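4/5/19
Prullholm working group

3.2 Dish handling at the sink

The second household task is putting washed dishes away from a drying towel. We picked it because people call it easy. A child can do it. A machine mostly can't, or can't in a kitchen it has not been in before, and the gap between those two is what this section is about.
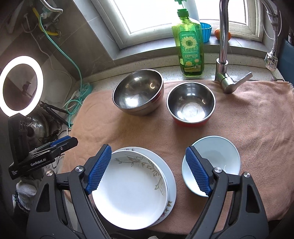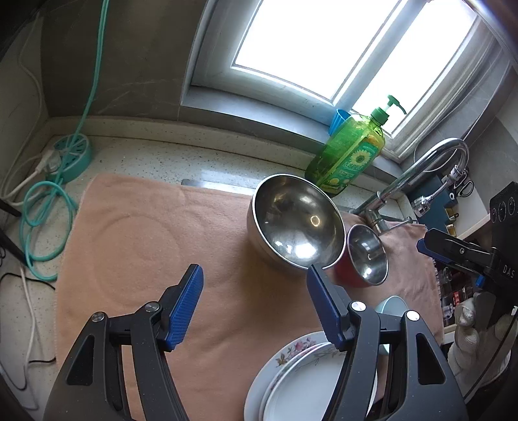 Figure 4. The dish task at the counter, two views. In both, plates are stacked on the towel with steel bowls next to the faucet and a two-finger gripper with blue pads in front.

The set of objects was kept ordinary on purpose. Plates, bowls, steel and ceramic, different sizes, set down by a person with no instructions on spacing. Bowls end up tilted, plates end up on top of each other. A towel is a bad surface for a machine, worse than we expected going in. It gives under load, it wrinkles, and a finger pushed under a rim tends to bring cloth up with it. Moving the same dishes to bare counter would make the task easier but then it's a different task.

Three problems account for most of what we saw go wrong in the logs.

First, steel. A polished bowl next to a window (Figure 4) shows the window, not the bowl. Depth readings inside the bowl are close to useless and the policy has to go by the rim. When the rim is bright all the way round this is fine. When part of it washes out against the glare the grasp lands short or goes in too deep. Red-sided bowl was easier than the plain one, presumably the color on the outside gives an edge to find. We did not test this seperately.

Second, stacks. A small plate on a larger one reads as one object from most angles. The learned policy often closes on both rims together, and the lift fails or takes the pair. A person feels this right away and lets go. Fingertip pads with a grid texture help with slip but tell the controller nothing, there is no force sensing in the current setup beyond motor current. Cendness reports the same failure on their cafeteria line, so it is not only a matter of home kitchens.

Third, clutter at the back. Soap bottle, faucet, lever, hanging sprayer. None of these are part of the task and all of them are in the way. Wrist turns that are safe over the front of the towel are not safe near the lever. Our planner treats the faucet as a fixed obstacle with a wide margin, which means bowls close to it are sometimes marked unreachable when a person would just reach in at an angle.

Training data for this task came to 2067 demonstrations after cleaning. The target was 2000. Cleaning removed clips with tracking loss and clips where the demonstrator quit partway. We ran 600 autonomous trials at the Veltmont test kitchen, none of whose dishes were in the training set. Overall success was 63 percent, counting a trial as a success only if the dish reached the rack unbroken and no other dish was knocked off the towel. Single ceramic bowls did best. Stacked plates did worst, by a wide margin, and pull the average down.

Is 63 percent useful? Depends who is asking. For a shop floor, no. The Alcantara bench work in Section 3.1 had fixed lighting, known parts and a flat tray, and the people running it still thought the miss rate was too high to leave it alone for a shift. For a home, a machine that needs a hand every third dish is slower than doing the dishes. Speed is the other half of this. Our trials run well behind a person, and most of the lost time is hesitation over the grasp. The arm motion itself is quick enough.

Where we do see progress is in recovery. Earlier versions stopped after a missed grasp and waited. The current one backs off, looks again and retries from a different side, and many of the successes came on a second try. Did not have this in the fall. It still has no sense of when to give up, and will go back to the same plate pair over and over until the time limit.

We left out glassware. Also knives and anything with water standing in it. A full kitchen test would need all of those, plus the towel moving around, plus somebody else wanting to use the sink. The retry limit and a way of telling one plate from two are the next things to fix, and the stacked-plate trials will be rerun in the same kitchen once those are in. Laundry folding is covered in Section 3.3 and shares the cloth model used here.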